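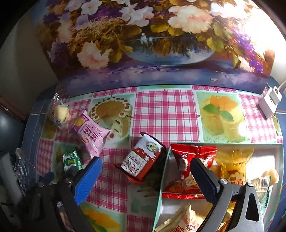
What changes for a packer when the picking of small items is automated?

The hands do less and the eyes do more. In most workplaces the job stays, but its content moves from lifting and placing to checking, refilling and correcting, and the pay scale doesn't always follow.

Week 9 notes: Mixed snack packing

Please read this before Wednesday. The case is the packing room at Trallside, where gift boxes are filled with small cakes, buns and sweets from many suppliers. Before the change, each packer took the items from a table and filled a box from start to end. A full shift produced 1648 boxes. After the Skinach line was installed, the figure went to 2835 with the same number of people on the roster.

The number is easy to quote in an essay. I ask you to look also at what is behind it.

First, the wrapping. A small bun in clear film is a difficult object for a machine. The film is shiny, it makes noise and folds, and the air inside lets the packet move when it is pressed. A person corrects this without thinking.
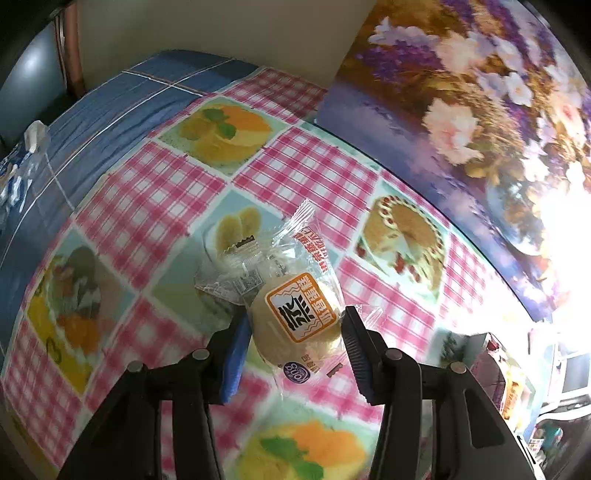

The packers at Trallside had learned over years which wrappers slip and which ones must be held at the side. This knowledge was never written in any manual. When the engineers came, they had to ask for it, and the packers were not sure if they should give it for free. Keep this point for the discussion – it returns in the Olus reading.

Second, the rhythm. Earlier a packer could slow down for some minutes and catch up later. Now the line sets the speed, and the person waits for the machine or runs behind it. In the workers' survey (554 answers, all shifts) the most common complaint was tiredness of the eyes and neck. Complaints about wrists became fewer.

Third, the talk. People stood around one table before. Now they stand at stations, and they told the interviewers that the new colleagues learn more slowly.

Terms to know: residual task, machine pacing, tacit skill, job enlargement. The definitions of Steyn are enough for this course, but use your own words in the assignment.

For the tutorial, bring one page on a job you have done yourself. Which part of it would be hard to explain to an engineer, and who should be paid for explaining it?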